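Wir verwenden Cookies, damit dieses Blog ordentlich läuft. Wer weiterliest, ist damit einverstanden. [OK] [Mehr erfahren]

Mein Sauerteig und ich, zweiter Anlauf

11 Jul 2025

Also gut, ich backe wieder. Wer hier schon länger mitliest, weiß ja, wie das beim letzten Mal ausgegangen ist (der Beitrag vom November steht noch online, ich lösche nichts, auch nicht die peinlichen Sachen). Damals wollte ich gleich das ganz große Krustenbrot und hatte am Ende einen Fladen, mit dem man Türen offen halten konnte.

Diesmal hat mir Lucía ein Glas von ihrem Ansatz mitgegeben. Roggen, drei Jahre alt, riecht nach Apfel und ein bisschen nach Joghurt. Sie füttert ihn einmal die Woche und macht sonst kein Theater darum. Ich dagegen habe in der ersten Nacht zweimal nachgeschaut, ob er noch lebt! Nicanor meinte am Telefon nur, ich soll das Glas in den Kühlschrank stellen und ins Bett gehen.

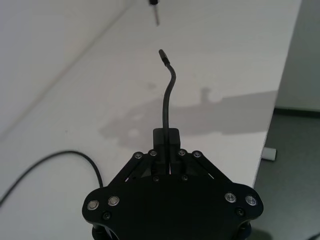
Schwarz, silberne Schrauben, ganz nah dran.

Zum Mehl: Ich nehme jetzt Roggen 1150 und ein Drittel Weizen, beides aus der Mühle in Udimstead. Ja, das ist eine Fahrt, aber die haben samstagsähnliche Laune an jedem Tag, und man bekommt immer noch einen Kaffee dazu. Mit dem Vollkornmehl aus dem Supermarkt ging es auch, nur wurde mir die Krume zu dicht und ich musste ständig Wasser nachkippen.

Was ich früher völlig falsch gemacht habe, ist die Zeit. Im Rezept stand 60 Minuten Stückgare, also habe ich mir den Wecker gestellt und das Brot in den Ofen geschoben, egal wie es aussah. Jetzt drücke ich mit dem Finger rein und warte, bis die Delle nur noch langsam zurückkommt. Im Sommer geht das in meiner Küche ziemlich flott, und im Winter kann man dazwischen einen ganzen Film schauen - oder zwei, wenn man wie ich die Heizung vergisst.

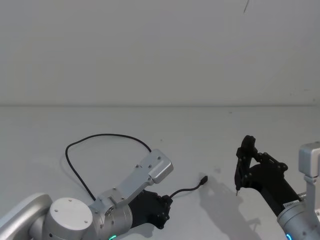

Und dann der Topf. Ich hatte ewig auf dem Blech gebacken, mit einer Schale Wasser unten drin, und mich gewundert, warum die Kruste so blass bleibt. Vilgot hat mir seinen alten Gusseisentopf geliehen, und den kriegt er so schnell nicht wieder (sorry, Vilgot!). Mit Deckel anbacken, dann Deckel runter und richtig dunkel werden lassen. Das letzte Brot hat beim Abkühlen geknistert, ich stand mit dem Ohr daneben und habe mich gefreut wie ein Kind.

Beim nächsten Mal probiere ich Walnüsse und ein bisschen Honig. Falls jemand weiß, ob man die Nüsse vorher rösten soll, bitte in die Kommentare damit!

Zuletzt im Blog:
- Ein Wochenende in Salcedo, fast ohne Regen
- Lucías Linsensuppe zum Nachkochen
- November: Mein Brot, der Türstopper

Kontakt | Impressum | © Udel-Blog, alle Rechte vorbehalten | Nach oben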